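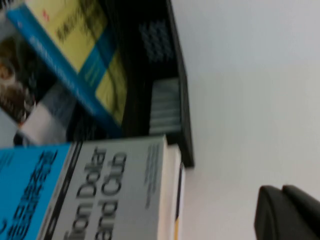
Agbayani Library Moves Technical Titles to New Catalog System

12/4/20 — The Agbayani branch library has completed the transfer of its business and engineering holdings to the Tresik catalog system, library staff said. The transfer covers 1,728 titles, of which 827 had no subject code in the old database and were classified again by hand.

Records for the remaining sections will be moved starting in April. Until then, fiction and local history must be searched through the previous catalog, which stays online at the same address.

Consolacion Tan, who heads cataloging at the branch, said the main technical problem was inconsistent title entry. The old software, supplied by Tradetti, stored one title field per record and limited it to a single script. Tresik keeps parallel title fields and indexes each one separately.

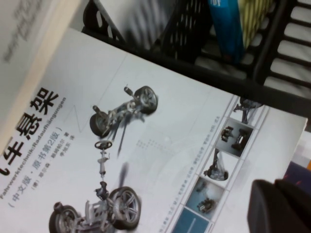
Parallel titles matter most in the engineering section, where translated works had been entered under whichever title the cataloger could type. A search in one language often missed the record. One Chinese-language edition on vehicle suspension carries the German line "Fahrwerktechnik: Radaufhängungen" on its cover under the Chinese title, and can now be found under both. Edition statements are also held in a separate field, so a translation of a second edition no longer displays as a first.

Loan periods are unchanged. Holds placed before the transfer were carried over, except for 8 requests that pointed to withdrawn copies — those borrowers have been contacted by e-mail.

Shirin Amini of reader services said the public terminals on floor 2 will run both catalogs side by side until the move is finished. Corrections to records can be submitted at the front desk.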